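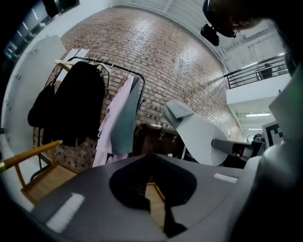

Tilton Demonstration Hall -- Hostance Handling Equipment Group

Category: Grippers & Hand Tools > Hand-Held > Demonstration Units

Tratunard Hand-Held Gripper

The Tratunard is a two-finger gripper carried and operated by hand. It is intended for teams that wish to record household handling tasks before assigning them to an automated arm. The unit weighs 695 grams and is supplied with one pair of curved fingers.

Visitors to the Tilton open day may try the gripper in the ground-floor work area, beside the brick wall and below the mezzanine. The garment session uses a clothing rack with a long black coat, a pale pink shirt and other hanging items. Staff introduce the tool, after which each visitor may work at the rack at an individual pace.

Open day sessions are held on Friday in March and begin at 2 p.m. Attendance is limited to 54 visitors. Groups from schools and companies are welcome -- please register in advance through the front desk. Bags and outdoor clothing should be left at the entrance.

Units may be reserved for loan following the demonstration. Loan requests are reviewed by the department in order of receipt.

Last updated: March

Related items
Lindqvist Finger Set, Curved
Lindqvist Carrying Case
Tratunard Charging Stand
Tilton Hall: Directions and Parking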